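Report of the Reviewing Officer

The matter of the Grodville planner was referred to the Office of Review in January, and the file came to Zdenka Popescu because she was the only officer then without a file. It was thin. It contained a letter of complaint from the firm of Iredis, a reply from the Dukadthorpe district, a disk, and a printed log of 415 pages, bound with string.

The complaint was stated in a single paragraph. Iredis had supplied the district with a motion planner called Kos. Under the terms of supply, Kos was to receive a goal, compute a path for the arm, and pass that path to the controller within 80 milliseconds. The district had reported that Kos did not always pass the path. On certain occasions it computed the path correctly, held it, and sent nothing. Iredis maintained that this could not occur. The district maintained that it had occurred, and enclosed the log.

The Office had a procedure for such disputes. The reviewing officer was to read the submissions, reproduce the fault if it could be reproduced, and write a finding of no more than 3 pages. The finding was to say whether the software met its terms. It was not to say why, unless the reason bore upon the terms.

Officer Popescu read the submissions on the train to Grodville. The district had offered her a conference room. She declined it and asked to work where the arm was installed, and was given the key to an apartment on an upper floor which the district kept for visiting staff. She arrived after dark, set her bag by the radiator, and did not start the software until morning. 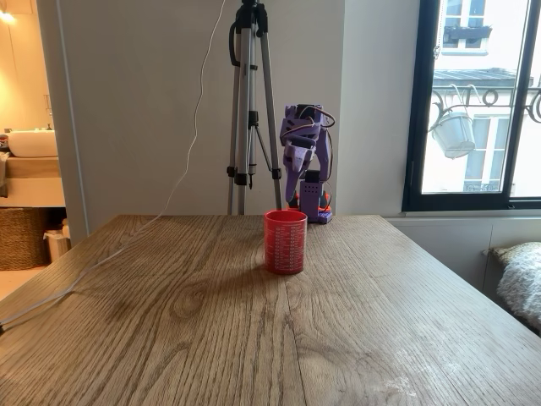
The first run of Kos was made at nine o'clock with the settings the district had used. The goal was a simple one: approach the cup, close, lift, return. The planner accepted the goal and reported a path after 2 seconds, well outside its terms, and the officer noted this before she saw that she had left the logging at its fullest level. She reduced the logging and began again. The purple arm stood behind the cup at the far edge of the table with its gripper pointed down, and on the screen the drawn model of it stood in the same attitude, joined to the drawn cup by a thin green line. The line was the path. It had been computed in 31 milliseconds, according to the log, and it had not been sent.

She waited one minute, as the procedure required, and recorded the state of the program. Kos was not stalled. Its clock advanced. It answered queries promptly. When asked for its status, it returned the word READY, and when asked what it was ready for, by means of the longer query described in the manual, it returned the goal she had given it, complete and without error.

She withdrew the goal and gave it again. The path was sent at once and the arm moved.

By noon she had established the following, which she set down in the form the Office preferred. The fault did not depend on the length of the path. It did not depend on the temperature of the motors as the controller reported it, or on the time since the program was started. It did depend, in a manner she could not yet state, on the goal that had come before. Where the preceding goal had been completed, the next was carried out. Where the preceding goal had been withdrawn by the operator, the next was carried out also, but the one following it was held.

This was a clear result, and she might have written her finding on the strength of it. She took the printed log out of its string and went through the district's own record to confirm the pattern. It was confirmed on every page she consulted until page 212. There, an operator had withdrawn a goal in the late evening, given another, seen it carried out, and given a third. The third should have been held. It had been sent in the ordinary way. In the margin of the log, in pencil, someone had written: told it first.

The officer considered this remark for some time. The district's reply made no mention of it. She telephoned the district and was informed that the operator in question had moved to another post and that the district did not regard pencil notes as part of the submission.

She then examined the source files on the disk. Kos had been written by several hands over a number of years, and the module that released paths to the controller was among the oldest. It contained a check that appeared in none of the documents. Before releasing a path, the module looked for a record explaining the last withdrawal. If no goal had lately been withdrawn, the check passed. If one had been, and the operator had entered any text in the field provided for a reason, the check also passed. If the field was empty, the module allowed one goal through and held the next. It held it without limit. Above the check was a comment, unsigned:

Do not remove. If they stop it and will not say why, the path may be wrong in a way we cannot see. Let them try once more. Then wait for them to tell us.

The field for a reason did not appear in the operator's window. It had been taken out two versions earlier, to make the window simpler. It could still be reached from the command line, by a person who had read the code or who had been shown.

Officer Popescu gave the program a goal and withdrew it. She gave a second, and it was carried out. Before giving the third she opened the command line and found the field. The cursor stood at the beginning of an empty line, which would accept up to 80 characters. She had withdrawn the goal in order to cause the fault, and she supposed that this was a reason. She typed: Withdrawn for purposes of review. No error in path. She gave the third goal, and the path was sent.

The finding was written that afternoon at the same table. It stated that Kos, as supplied, did not meet its terms, in that it could hold a computed path beyond the period allowed. It stated the conditions under which this took place. It directed Iredis either to remove the check or to restore the field to the operator's window, and it gave the firm the customary period in which to choose. The finding ran to 2 pages. As the reason bore upon the terms, she quoted the comment in full.

There remained the question of the program itself, which was still running. The procedure required that all goals be cleared before equipment was returned to the district. In the course of the day's trials she had withdrawn a great many without explanation, and the program kept a list of them. The list had no effect on its operation. She read it through twice.

Then she drew the chair closer, opened the field once more, and began with the first, entered that morning a little after nine. The finding went out by the evening post, and the officer took the later train.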